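Lo del azúcar, otra vez

Llevo tres boletines prometiendo que no volvería a hablar de las aplicaciones que puntúan la comida, y aquí estamos. La culpa la tiene Nakgate, que desde febrero anuncia en las marquesinas que su escáner «lee la etiqueta por ti». Varios lectores me han escrito para preguntar si merece la pena pagar la suscripción. Mi respuesta corta es que no. La larga ocupa el resto de esta sección.

Para empezar, la nota. Nakgate da a cada producto una puntuación del cero al cien y un color. Busqué en su web cómo se calcula y encontré una página muy bonita con la palabra «ciencia» repetida en cada párrafo y ni una sola fórmula. Escribí pidiendo el método. Me contestaron con un folleto, el mismo que ya había descargado. Siltent, su competidora, sí publica los criterios, aunque luego reserva los que llama «ajustes de categoría», que por lo visto son los que deciden casi todo.

Probé las dos con lo que tenía en la despensa. Un tomate frito salió verde en una y naranja en la otra. Unas galletas sin azúcar añadido, llenas de harina refinada, sacaron mejor nota que un bote de garbanzos cocidos, al que penalizaban la sal (la sal se va en buena parte con el líquido, si uno enjuaga los garbanzos, pero eso el código de barras no lo sabe). Y el aceite de oliva, como siempre, castigado por ser grasa en una y perdonado en la otra. 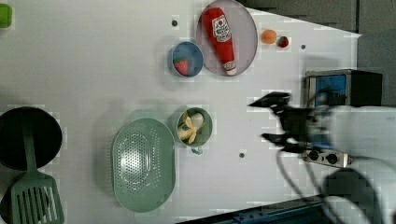
Luego está el asunto de la ración. Las dos aplicaciones puntúan por cada cien gramos, lo que sirve para comparar yogures entre sí y para poco más. Nadie se come cien gramos de orégano. Tampoco conozco a mucha gente que se quede en los treinta gramos de cereales que propone la caja – hagan la prueba con una báscula y verán qué tristeza de desayuno.

Me dicen que al menos sirven para que la gente se fije. Puede ser. Nakgate presume de una encuesta a 2000 usuarios que dicen comer mejor desde que la usan. Dicen. Preguntados por la propia empresa, dentro de la aplicación y a cambio de un mes gratis. Yo también diría que como mejor.

Quien quiera mirar etiquetas puede seguir haciéndolo gratis: lista de ingredientes, tabla nutricional y un poco de paciencia con la letra pequeña. Si alguien de Nakgate me manda la fórmula, la publico entera en el próximo boletín.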